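Colliment Household Items
README, release notes for June

Contents

Colliment is a collection of short recordings of everyday objects being handled indoors: hats, brushes and other small household goods. This file covers the object list, the labels and the folder layout. The collection is maintained at Woltasero.

The release holds 1,000 clips in 18 object groups. No clip is longer than 30 seconds. Objects are filed by what they are used for - material and colour are kept as separate fields.

Headwear

The headwear group includes wide-brimmed hats. Labels give the colour, the brim type and the surface the hat lies on. For a hat on a counter, the surface field reads "counter" and the stone or pattern goes in the notes field. 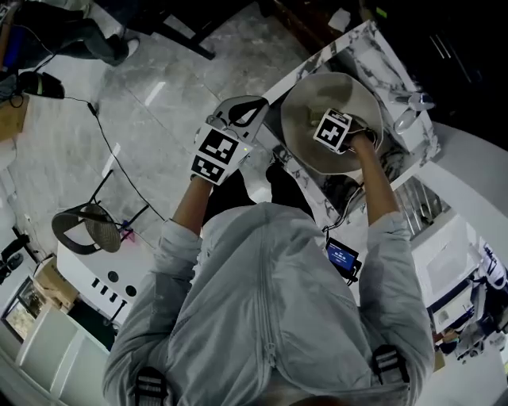
Crown and brim are labelled as separate parts. If the crown is touched, the contact field is "crown" even when the brim moves with it. Folded hats have their own code, HW-F, and should not be merged with HW-B (brimmed, open).

Brushes and bristled items

This group was the hardest to name. Bottle brushes, tube brushes and similar cylinders overlap in shape, and the supplier lists from Clekach and Maglaya use different terms for them. Where the use is uncertain, the label is "bristled, cylindrical". Body colour and tip colour are recorded separately.

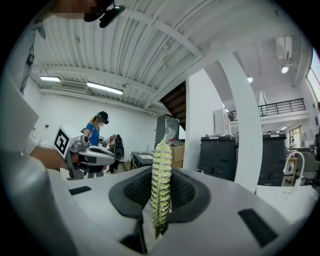 Colliment object list
Maintainer, labels and documentation

Orientation is given as upright, lying or tilted, judged at the first clear view of the item. Bristle stiffness is not recorded.

Known issues

- 111 clips have an empty surface field.
- "Beige" and "cream" were used interchangeably in the first pass. Both now map to "beige".
- HW-F has few entries and is left out of the default split.

Layout

clips/ recordings, one folder per group
labels/ one text file per clip
groups.txt group codes and names

Corrections to labels should quote the clip number and the field name.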